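Zultmont (planning software)

From the Viver open robotics wiki. This article needs more sources. The section on grasp scoring may be out of date.

Zultmont is a task and motion planner for two-armed robots. It takes a short goal ("fruit in bowl", "bottle upright"), a model of what is on the work surface, and gives back a timed path for both arms and both hands. Written mostly in C++, with a Python layer on top for scripting. First put together by Munther Sfeir as a replacement for the older Bitar planner, which handled one arm at a time and had to be run twice for anything with two hands.

Contents
1 Background
2 How it works
3 Perception input
4 Grasp scoring
5 Idle arm behaviour
6 Place actions
7 Known problems
8 See also

Background

Bitar planned the left arm, froze it, then planned the right around it. Fine for sorting blocks. Bad for anything where the arms share the middle of a table – the second arm often had no way in and the whole plan was thrown out. Sfeir's first version kept Bitar's file formats and collision checker but searched both arms together. The collision checker was swapped out later. The file formats were not, so old Bitar goal files still load, with a warning.

Name comes from a street. No further meaning.

How it works

Planning runs in two layers. The top layer picks an order of steps: reach, grasp, lift, carry, place, release, withdraw. The bottom layer finds joint paths for each step and reports back if it can't. When a step fails the top layer tries a different order or a different grasp, up to 8 retries by default. After that it stops and returns the best partial plan, flagged as incomplete.

Paths are smoothed in a seperate pass. Smoothing can be turned off for debugging and often is.

Step costs are set in a plain text file. The shipped file has 90 entries, most of which are never touched by users. The ones that matter are carry_height, wrist_tilt and release_gap.

Perception input

Zultmont does no vision of its own. It expects a list of objects with poses and rough shapes, normally from Zerudo, though any source that writes the same message will do. Shapes are boxes, cylinders or meshes. Each object carries a confidence value, and objects below the threshold are treated as obstacles but never as targets.

Clear materials are a long-standing weak spot. Depth readings go through glass and land on the floor, so the table surface has to be given by hand in the setup file. Clear bottles are usually found by the cap and label, with the rest of the shape filled in from a stored model.

Grasp scoring

Candidate grasps come from a library of 1,523 recorded hand poses. Each is fitted to the target and scored on contact area, wrist angle and distance from joint limits. A fourth term, clearance at the place location, was added in the July release. Before that the planner would happily choose a grasp that worked for lifting and then put the knuckles through the rim of the bowl.

Long or heavy-ended items get an extra check on tilt. The hand can hold the item at one end, leaving the other free to go in first, and carry height is worked out from the lowest point of the item and not from the palm.

Idle arm behaviour

An arm with no step assigned is not parked at home. It goes to a ready pose chosen to keep it out of the swept volume of the working arm, still near enough to be useful. Setting idle_mode to home brings back the Bitar behaviour. Slower overall, but some users prefer it on small tables.

Place actions

Placing into a container has its own routine. The planner brings the item over the opening, lines up the lower end, drops to release_gap and opens the fingers. Containers are modelled as a ring plus a base. Shallow ones give more freedom in approach angle.
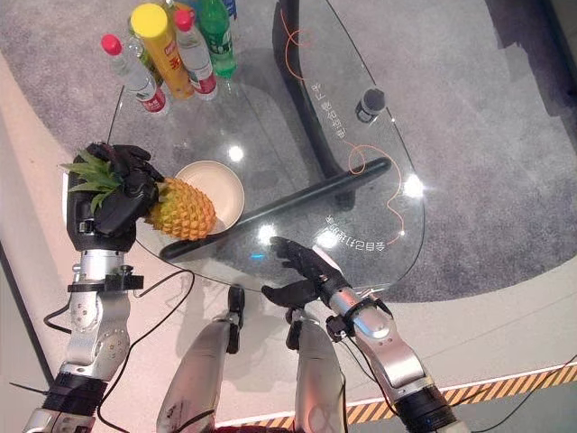
Left hand holding a pineapple by the crown end over a shallow bowl on a glass table; right hand open.

Withdraw paths after release are planned before the grasp is made, so the hand is never left without a way out. This costs planning time and can be skipped.

Known problems

– Loose cables and wires are not modelled. Must be added as flat keep-out zones.
– Leafy or spiky parts confuse the shape fit. Workaround is to mark them as soft, which lets fingers pass trough the outer volume.
– Glare on shiny tops gives ghost objects. Raise the confidence threshold or mask the area in Zerudo.
– Goal files with more than 6 targets load slowly.
– Smoothing sometimes undoes the tilt check. Open bug.

See also

Bitar planner
Zerudo message format
Two-arm collision checking
Grasp libraries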